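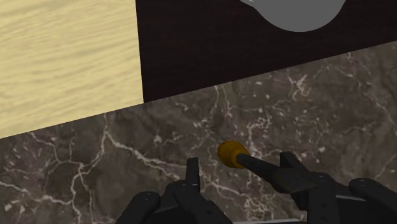 Inese Lukoševičius

Stirkum is a home-built robot kitchen, run as a simulation by members of the Gondton shared workshop. Started October, three members at first. Arm is a Franka Emika, white with black trim, mounted on the counter. Control code by Tran – rewritten seven times.

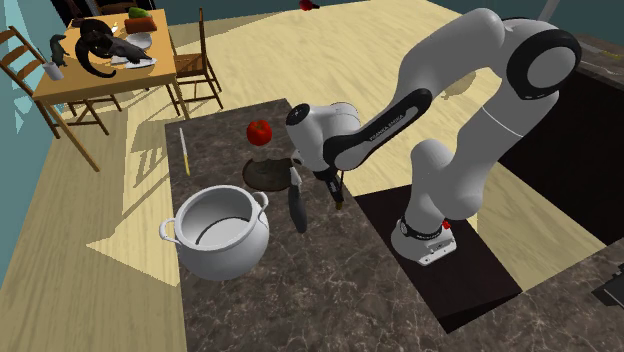
Grip settings are kept in a plain text file, 264 lines, and teh notes are patchy. A test set is nearly 1,000 runs. An older build, Vostimel, used the same code but had no kitchen. Not maintaned now.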